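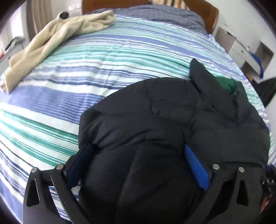 Fig. 3. Quilted jacket laid on the bed, collar folded over to show the green lining.

Unit 6: Folding padded outerwear
Household Textiles, Wondidholm. Notes: Lindalva Coutinho

6.1 Surface
Work on a made bed with the duvet pulled reasonably flat. A table will do if it is at least as wide as the jacket with one sleeve out. Small wrinkles in the cover do not matter. Empty the pockets first.

6.2 Orientation
Hem towards you, collar towards the headboard. Front side up. The two fronts should lie side by side along the zip edge. Smooth each front from the zip outwards with the flat of the hand; do not press hard on the baffles, as the air has to leave through the seams.

6.3 Sleeves
Fold one sleeve across the chest so that it lies level, with the cuff end near the opposite shoulder.

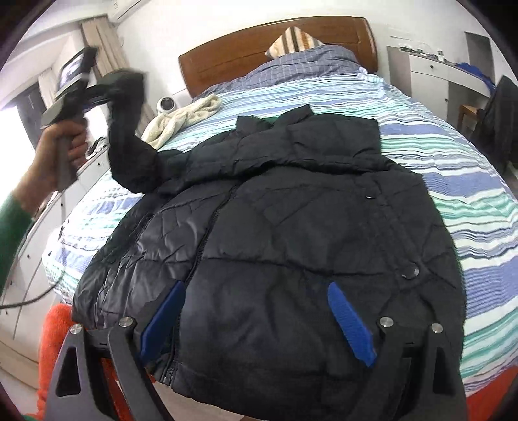 Take the second sleeve by the cuff, lift it clear of the cover and bring it over the first. Lifting avoids dragging the body of the jacket out of line. If the shoulder twists, return the sleeve and start 6.3 again.

6.4 Body
Fold the sides in to meet at the centre, then bring the hem up to the collar in two turns. Keep snap buttons on the outside of the fold, where they will not mark the shell.

6.5 Storage
Store loosely. Jackets put away in July should be shaken out and refolded after about 14 weeks. For compression bags see Unit 21 (Anderson Aguiar).

Bring one padded garment to the next practical.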